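What Happens to Old School Computers? A Study of Reuse and Recycling in Tirkever

Second-year project report, Environment and Society

Our project looked at what schools and small offices in Tirkever do with desktop computers they no longer want. We sent a short survey to 300 addresses in October and received 200 replies. We also read the published guidance from Skustico, the firm that collects electrical waste for the town. 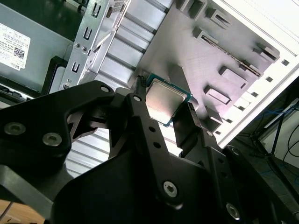
Word count: 993 (including tables and appendix)

1. Background

Most desktop computers are replaced before they stop working. The usual reasons given in our survey were slow start-up, software that would no longer update, and a lease coming to an end. Storage was a bigger problem than we expected. Many offices keep old machines in cupboards for years — often because of worries about the data on the drives.

2. Routes for old machines

There are 2 main routes in the town. Skustico takes whole machines for recycling, and Runico wipes the drives, tests the machines and sells them on at a low price. Schools mostly used Skustico. Offices were split, and several did not know that Runico existed.
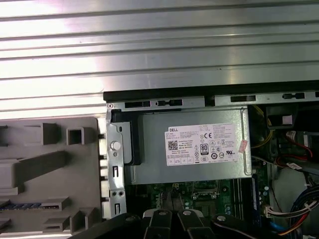
Figure 2. Power supply with a DELL label inside a desktop computer case.

3. Parts

Memory and drives are easy to sell. Cases and power supplies are harder, as a part from one model may not fit another. The Alvarado repair café told us it keeps a shelf of spares but throws away more than it uses.

4. Limits of the study

Our survey did not reach private homes, and the replies from schools came mainly from the north side of town. We did not weigh any equipment, so we cannot say how much waste is involved. The question on leases was badly worded and we left it out of the tables.

5. Recommendations

The council should list both routes on one page of its website. Schools should ask for a written record when drives are wiped — a few already do this. The survey form and full tables are in the appendix.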